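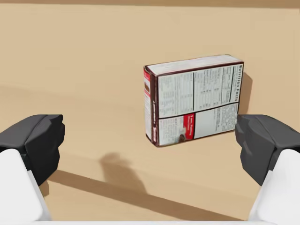

March, bench notes, Skomevville shop

Hide glue open time, second round. Same 200 g batch of the Fashola pearls as last time, soaked overnight in cold water, then held in the pot. Thermostat reads high; set it back 6 degrees and left it there.

Ran plain glue first, then glue with urea at the usual ratio. Plain grabbed before I had the second clamp on. With urea there was time to seat the joint, check for square and wipe the squeeze-out. Test pieces are maple offcuts, end-matched, planed the same morning. Faces sized with thin glue on half of them.

14:20. Pulled the first set. Broke them over the edge of the bench. Unsized plain joints failed mostly in the glue line. Sized ones took wood fiber with them. Urea joints somewhere in between, not enough pieces to say more. Clamp pressure was by feel and should be logged next time.

Strip 649 is mislabeled in the Zukelow binder. It is a urea piece, sized. Corrected in pencil.

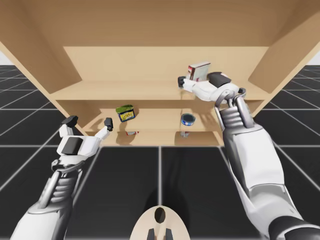
Cabinet with two shelves, light tan wood.

Humidity in the back room stood at 50 percent all afternoon. Remaining strips stay in there until the next pull. Flikarero gauge needs a new battery before then.

To do: cut more maple, make up a fresh batch (this one has been reheated too often), repeat plain sized against urea sized only. Try warming the stock before spreading.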